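Marked Cubes for a Classroom Sorting Set
Project report, Patness summer course
Vandana Agarwal and Bergþóra Hviid

Background

Our task was to make a set of cubes that could be told apart by color and by a printed pattern. The set is meant for sorting games in the activity room at Rindville, where the older set had lost most of its stickers. We had 50 blank white cubes to work with and kept two back as spares, so the finished set has 48.

Method

We drew the patterns on a grid of squares and printed them on colored paper. Each pattern had to look different from the others when turned, and that took longer than the printing. We threw out 79 drawings before we had enough that worked. Bergþóra cut the squares slightly smaller than the cube faces so that a white border would be left around each one. Vandana did the gluing.

The first glue wrinkled the paper. We changed to a glue stick and pressed the faces under a book overnight. The corners stayed down better after that — the reds were still the worst, and we don't know why.

Trying the cubes

On Sat 22 July we took the first finished cubes to the activity room. We wanted to see whether the patterns could be read from the side and from underneath, as well as straight on. The room has a wooden table and tall cabinets, and the light is different from the room where we did the gluing.

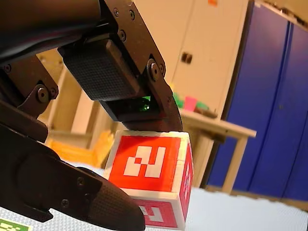

Figure 1. A cube with red faces and white patterns, with the table and cabinets behind.

The white shapes stood out well on red. On a slant they look narrower, and two of our patterns were then easy to mix up. We redrew both. The pinker paper came from a second pack, and next to the first red it could be taken for a separate color. We wrote this down as a fault in the set.

Still to do

Replace the pinker faces with paper from one pack. Write the rules for the sorting game, which so far exist only as notes. Find a box with a lid — the Mandale one is too shallow for two layers.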